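Evcombe Kitchen Teleop – README

Hi! I put this set together over one long August, driving a simulated arm by remote control through the same kitchen chores again and again. If you want demos of a robot working near a wire dish rack, you're in the right place.

There are 268 episodes, all recorded in the Hallier simulator at 20 steps a second. I kept 2,369 short clips cut from them, each with the gripper state, the joint positions and a one-line task label. The labels are mine, typed late at night, so expect a typo or two (sorry!). Of the full episodes, 76 are held out for testing – please don't train on those. 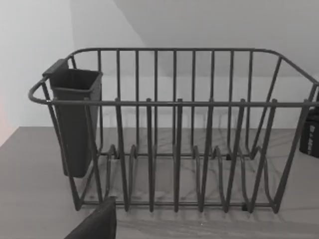
Driving was done with the Cikness hand controller, and my first week with it was rough. I kept overshooting on the approach and then creeping back, and you'll find plenty of that in the low-numbered episodes. I left them in. A friend's policy got better at recovering once it had seen them, so maybe you'll like them too. If you'd rather have clean runs only, filter on the "smooth" flag in the episode table.

Known problems: thin wire is hard on the contact solver, and the fingers sometimes sink into a rod by a hair. Version 2 fixed the worst of it. The wrist view can also get very close to things, so don't count on seeing the whole workspace from there.

To load it, unzip everything into one folder and run the Van Rooij reader with the folder path. It takes about five minutes the first time and it's quick after that.

Free for any use, school or work. If something breaks, open an issue and tell me the episode number.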